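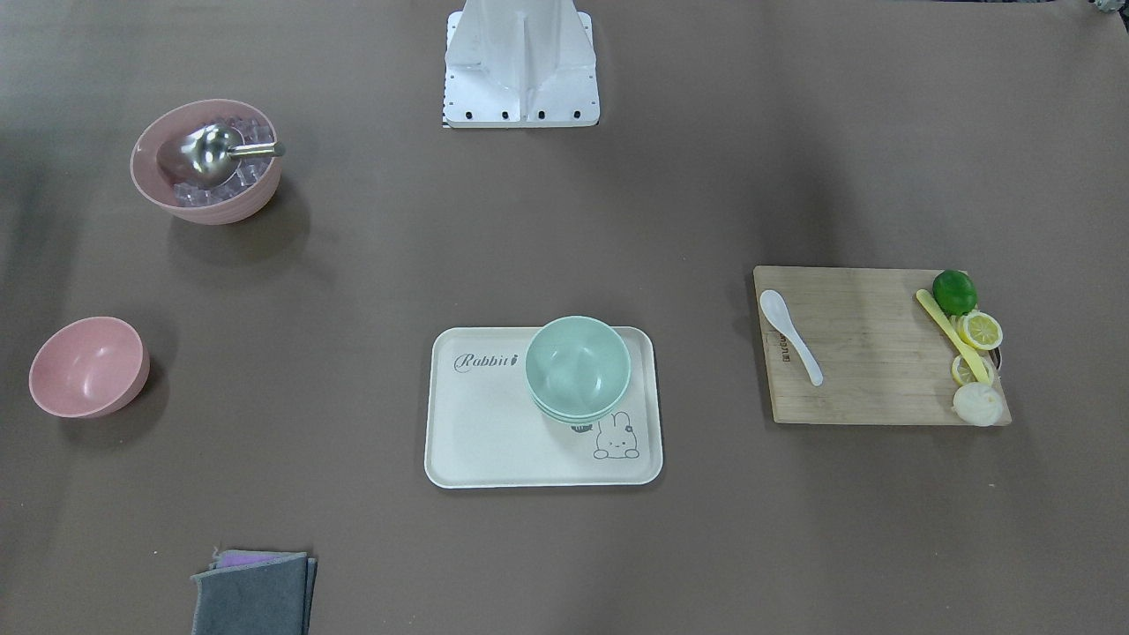

Chilled brine trial. Venkatesh Alva reported on the gherkin line at Curnbridge, where jars have been leaving the filler with brine above the agreed temperature. He proposed cooling the sample jars in ice before the crispness test, with the ice held in a large bowl and a stainless steel scoop left on top of the cubes, so that portions can be moved without handling. Agreed for the January batches. The scoop is to be listed as a small tool on the cleaning sheet.

Jar rejects. Of 944 jars checked, 65 were set aside for low fill. Chibuzor Amadi attributed most of these to one filling head — number 6, already adjusted twice. A replacement seal is on order from Heltov. Until it is fitted, head 6 stays off and the line runs slower.

Salt supply. Briggs has changed the grain size of its pickling salt. The finer grade dissolves faster but clumps in the hopper. Mr Alva will ask for the old grade and report back.

Labels. Civuston store labels still show the previous storage wording. Old stock to be destroyed, not overprinted.

Actions
C. Amadi: fit seal, repeat the fill check on all heads.
V. Alva: salt grade; cleaning sheet; test record for chilled samples.

Meeting closed at 11.40.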